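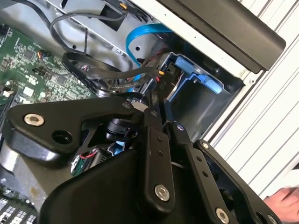 Posted by Gayan Siriwardena, Equipment Planning, Bikix - Sun 6 January

Equipment Planner (contract), Skekusside

Bikix is budgeting for more robot cells on its desktop computer teardown line and needs a planner to prepare the purchase schedule before May. Cables, boards and drive caddies set the gripper specification.

Duties:
Compare quotes for arms, grippers and wrist cameras
Cost spare parts, including fingers and fasteners
Draft the floor and power plan for 4 cells
Check lead times with Michalski, our current supplier

You will need experience in capital purchasing and be able to read a mechanical drawing. Programming is not required.

Two days a week on site, the rest from home. Travel to the Hurkidstead centre is paid. Send a resume and one past equipment budget, quoting reference 1328.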